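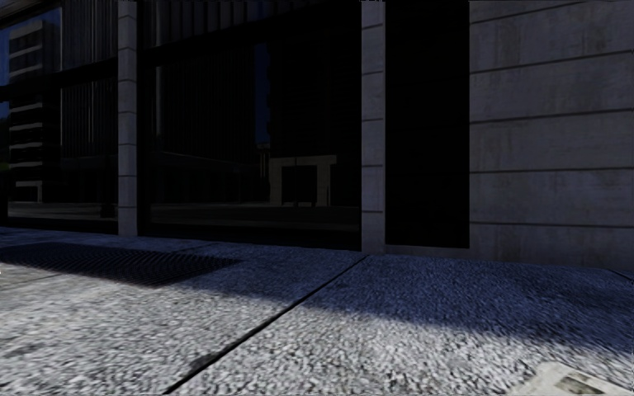

Does it help to train a sidewalk navigation policy on rendered glass if the depth sensor on the real machine can't see glass anyway?

It helps when the policy also gets color input, and the gain shows up mostly in how the machine behaves next to large windows. With depth only, we measured no difference worth reporting.

Thread: Reflective storefronts in simulated sidewalk runs
Board: Navigation and Mapping

kwpeng
Posting the longer version of the answer, as several people wrote to me after the January call. I'm Kam-wah Peng, I work on the Bora planner. We trained two copies of the same policy in the Gostville street set. Copy A saw storefronts with the reflections turned off, so every window was a flat dark surface. Copy B saw the full render, with the buildings on the other side of the street mirrored in the glass. Each copy got 2000 training episodes. Then we ran both on 200 held-out routes with reflections on.

Copy A left the planned path toward a window on 17 of the routes. Copy B did it on none. Travel time was the same for both within noise.

The mistake in copy A is easy to understand once you stand where the policy stands. A big pane at street level has a strip of reflected ground at the bottom and dark buildings behind it. If you have never been shown that, it reads as more street.

mudflap_ros
17 out of 200 is not a lot. How many seeds?

kwpeng
Three per copy. The 17 is from the median seed.

t_halvard
I don't buy the setup. You trained B on reflections and tested on reflections. Of course it does better. The question people care about is what happens on real glass, where you also get dirt, posters, lights on inside, people moving behind the pane. Simulated glass over a dark interior is the cleanest case there is.

kwpeng
Agreed that it's the cleanest case. The claim is limited to that. What I wanted to know was whether the flat windows we had been using for two years were doing harm, and they were.

oldbenchpress
We had the opposite result with the Doker cart. Full reflections made it shy of windows in general and it started hugging the curb. On a sidewalk with benches and hydrants out near the street, that's the worst place for it to be. We went back to flat.

mudflap_ros
Same curb problem on our side, though I blamed the shadow settings. Hard building shade on bright paving has an edge as strong as a curb. Did you keep the sun fixed?

oldbenchpress
Fixed, yes. Might be that.

kwpeng
We vary the sun. I'd check that before giving up on reflections. In our first batch the sun was fixed too, and the policy learned to follow the shadow boundary along the building. It looked like very good path keeping until we moved the sun and it fell apart. Bermúdez in our group spotted it by plotting lateral position against the shadow line.

Here's the kind of stretch I mean when I talk about clutter plus shade. Stone wall and dark storefront on the left, slatted bench with its striped shadow on the paving, railing and hydrant behind it, and a pedestrian farther along.
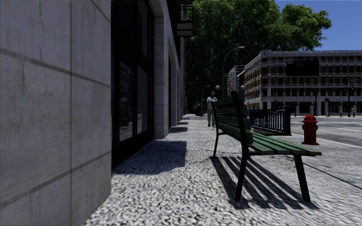
How we scored the routes

kwpeng
Copying this over from the internal notes, with small edits.

1. A route starts with the machine stopped and facing along the sidewalk. The goal is given as a point on the far side of the block.

2. A glass departure is counted when the center of the machine crosses the inner margin of the path while heading for a window. One departure is enough to mark the route, so a route with three of them still counts once.

3. Contact with anything ends the route. Contacts are logged separately and are not included in the 17.

4. Pedestrians walk scripted paths. They don't react to the machine.

5. Route 2203 was dropped from both copies. The goal point was placed inside a wall and neither policy could finish. Route numbers come from the full Gostville list, so don't read anything into how high that one is. The 200 is the count after dropping it.

t_halvard
Item 4 is a problem. If pedestrians don't react, the policy can learn to wait for them to pass, and that pushes it toward whichever side is open. On a block like yours, the open side could easily be the glass.

kwpeng
Fair. I can rerun both copies with no pedestrians at all and see if the departures move. It's a cheap test — a night on one machine.

mudflap_ros
Please post the per-seed numbers when you do. The median hides too much.

oldbenchpress
And the sun angles, if you log them. I'd like to line them up with the Doker runs. I still think there's a curb cost and your metric can't see it, because item 2 only counts departures toward the windows.

kwpeng
That's right, it can't. I have the full tracks, so I can count the street side the same way and put both in one table. Expect B to look worse there than it does now. I'll add the per-seed numbers and the sun angles to the same file.

t_halvard
If the street side comes out even between the two copies I'll drop my objection to the method. I'd keep the one about real glass.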